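Fikeddale Sets November Start for Paper Bag Rule

FIKEDDALE, Sunday, August 8, 2021 – Retailers in Fikeddale will have to stop handing out single-use plastic carryout bags in November under an ordinance approved by the town council last week. Stores may offer paper bags in their place and must list the charge as a separate line on the receipt.

The measure covers grocery stores, pharmacies and clothing shops. Restaurants filling takeout orders are exempt for the first year. Paper bags sold at checkout must be accepted by the town's curbside recycling program, and bags with a plastic lining or a laminated finish do not qualify.

Ingeborg Hofstetter, who drafted the technical annex, said the load requirement was set after a review of supplier data. A bag with handles must carry 27 pounds without the handles separating from the body. Suppliers have to submit test results for each bag size, and a certificate stays valid for 2 years. 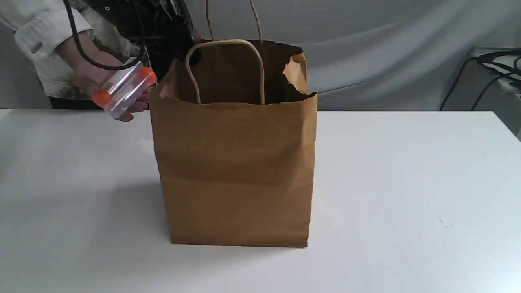 Can stores use up the plastic bags they already have?
Existing stock may be handed out for 30 days after the ordinance takes effect, provided the store has filed an inventory form with the town clerk.

Kovács, a packaging distributor based in Lonlow, has told customers that lead times for paper bags are longer than usual and that orders for the fall should be placed early. Engelbert Koller, the company's sales manager, said small shops would be able to combine orders to reach the minimum quantity.

A first violation brings a written warning. Later violations are subject to a fine, which can be appealed within 30 days. Inventory forms and the full text of the annex are available at the clerk's office.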